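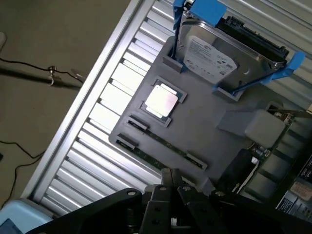

4. Results: what the labels said and what the buyers did

4.1 Sample

154 listings followed from first posting to sale or withdrawal. All from 14 sellers on the Postano resale board, all used computer parts, no phones, no whole machines. Sellers picked by Crabtree from the board's own directory, one in each postal area that had one. Two sellers stopped posting in the first month and we kept them in anyway, their listings still had message threads we could read. Consent forms from every seller, and from buyers where the buyer wrote back to us. Most didn't.

Message threads came to 1867 separate messages after removing the automatic ones (payment received, parcel handed over). Both authors read everything. Where we disagreed on a code we talked it through and if that didn't settle it the message went in "other." The "other" pile is bigger than we would like. See 4.5.

4.2 Condition words

The board offers four condition labels: new, like new, used, for parts. Sellers treat these very differently. One seller in Trusley marks everything "used" as a matter of policy, sealed boxes included, and told us it saves arguments later. Another marks by look alone. Scratches on the metal lid of a processor, goes down to used. No scratches, like new, even where the seller had no machine to test it in.

Buyers seem to know this. The first message in a thread is hardly ever about the label. It's about testing: did it boot, for how long, in what board, do you still have that board. Next most common is where the part came from. Office clearouts are trusted. "From a friend" isn't. Price questions come third, which surprised us, we had expected haggling to come first as it does in the furniture and bicycle studies cited in section 2.

Small parts get more questions than big ones for the same money. Our reading is that a graphics card gives the buyer something to look at in a photo: fans, dust, the state of the connector. A processor gives very little. Figure 4 is typical of what can be judged by eye. The lid, some of the substrate at the corners, and when there is glare on the lid not even the markings. The contacts are underneath and that is what people worry about.

Figure 4. Square processor with metal heat spreader, seated in a recess of a gray molded tray.

4.3 Packing as a promise

We didn't plan to code for packing. Karaca noticed in the pilot that buyers kept bringing it up, so it was added before the main reading. Glad it was.

Packing talk happens at two points. Before the sale it is a test of the seller. "How will you send it" is a cheap question with a lot of bad answers, and buyers drop out after a bad one. Kitchen foil, a sock, loose in a padded envelope: all real answers from our threads, all followed by silence. A molded tray or a clamshell is a good answer. So is the original box, though sellers charge extra for it and some buyers said outright they would take a plain tray and keep the difference.

After the sale, packing turns into evidence. If a part arrives dead, both sides go straight to how it was packed, becuase it is the one thing they can both describe. Nobody can show what state a chip was in the week before. Long threads are nearly all of this type.

One seller, the only one in our group running from a storefront (Sethi, on the main street in Illusstead), puts a handwritten card in every parcel with the test date and initials. No legal weight at all. Threads for that seller are the shortest we have. We can't say the card does it. Storefront, long history on the board, slightly higher prices, any of these could bring in an easier kind of buyer.

4.4 Returns

Board rules allow a return if the part is "not as described." Given 4.2 that phrase does a lot of work. In practice sellers and buyers settle it between themselves and the rules come up mainly as a threat. Partial refunds are the usual outcome. A buyer who keeps a part with a bent corner and gets some money back tends to leave a good rating, sometimes a warmer one than buyers with no trouble. Same thing was found for secondhand clothing (see section 2), so maybe general.

Withdrawn listings are harder. The board removes the thread after withdrawal unless one of the parties has saved it, so we only have those we had already copied. August is thin for this reason, the copying was done late in the day that month and several were gone by evening.

4.5 Problems with the coding

"Other" again. A good share of it is friendly talk with no clear purpose: weather, what the buyer is building, a kid's first computer. We first treated it as noise. On a second reading it often comes right before a price is agreed and may be doing something, softening the offer maybe, or checking that there's a real person on the other end. We have not recoded. It would need a new scheme and a second set of readers and there wasn't time before submission.

Also, a message can hold two or three questions and our scheme gives it one code, the first question asked. That favors testing over price if people lead with the polite one and tuck the money in at the end, wich we think they do. Ordering in 4.2 should be read with that in mind. A line-by-line recode of the threads from Trusley sellers is under way and will go in the appendix if it's done.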